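Stop Throwing Away the Boring Episodes

By Kamala Salian

Every group I know that collects examples for a learning system has a rule about what to keep. The rule is usually short: keep the episodes where the robot did the task, delete the rest. I worked under that rule for a long time and I think it is a bad one, at least for work done in simulation, where disk space is cheap and the operator's time is the thing you are paying for. 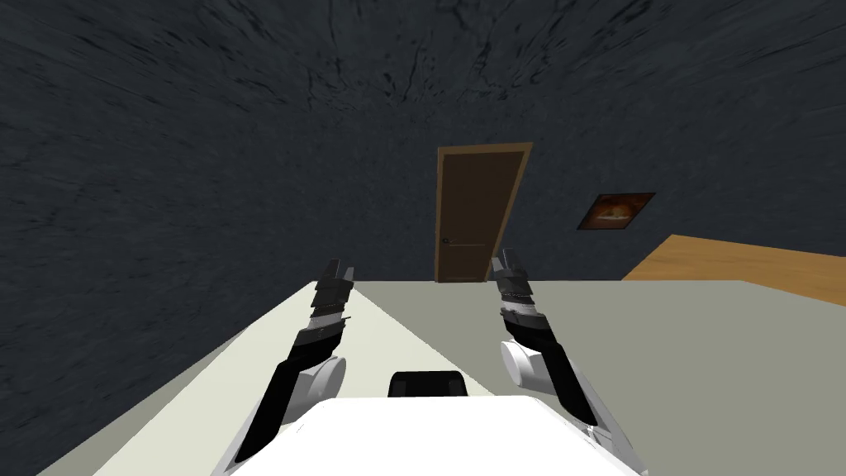

Our own set is called Stinitz. It is two-armed work in simulated rooms, driven by a person wearing a headset, and the rooms change from one batch to the next. Wall textures get swapped, furniture moves, a door or a picture ends up somewhere else. The tasks are plain ones. Pick up the cup, pass it from left hand to right, put it down. When I took over the review queue in May, Wim Mertens had left me a filter that dropped any episode with more than 4 seconds of stillness at the start, and any episode that never reached the goal.

The first part of that filter bothered me more than the second. An operator who puts on the headset and waits is looking at the room. Then the arms move. If you cut all of the waiting, the policy learns that the arms are always already moving, and when you start it from rest it does something strange. Ours twitched. It would drift both grippers forward before there was anything to reach for. We spent two weeks blaming the controller.

I pulled one batch back out of the trash to see what we had been losing. It held 282 episodes, and the filter had kept 90 of them. I watched the rest over several afternoons. Some were junk, and I would delete them again. In a few the headset lost tracking and an arm swung through the table. But a lot of them were a person doing the job slowly, or missing a grasp and going back for it, or starting with nothing on the table and waiting for the object to load. Those are all situations the robot will be in.

Valentin Barbier disagrees with me, and his argument deserves a fair hearing. He says a model copies what it sees, so if you show it hesitation you get hesitation. He has run the comparison on his own project, Drusent, and the policy trained on everything was slower to finish than the one trained on clean runs. I believe him. I have seen our policy stop over a cup and hang there as if it had forgotten the word for it.

My answer is that this is a labeling problem. Keep the slow episodes and mark them as slow. Keep the missed grasps and mark where the miss happened. You can leave them out of training tomorrow if they hurt, and you can put them back next year when somebody has a better use for them. You can't do that with a file you deleted on a Thursday because the queue was long.

Labels cost time, and I don't want to pretend otherwise. Kekeli Kwofie timed herself and came out at 60 episodes an hour with three tags: waiting, retry, tracking fault. With eight tags she was much slower, and she and I stopped agreeing on half of them. So I would keep the list short. If two reviewers can't agree on what a tag means after a morning of trying, drop the tag.

The other cost is pride. A folder full of failures looks bad when a manager opens it. Operators don't like it either. They will quietly restart an episode when they fumble, and then the fumble is gone before any reviewer sees it. We ended up changing the restart button so that it saves the attempt first. There was some grumbling, mostly about being watched, and I had to promise that the retry tag would never be counted per person. I think that promise matters. If people are graded on clean runs, they will give you clean runs, and your data will be narrower for it.

Wim's filter is still in the repository. We run it as a tag now, and it deletes nothing. The twitch at the start went away after we retrained with the waiting left in. The hanging over the cup did not, and Valentin reminds me of it whenever he gets the chance.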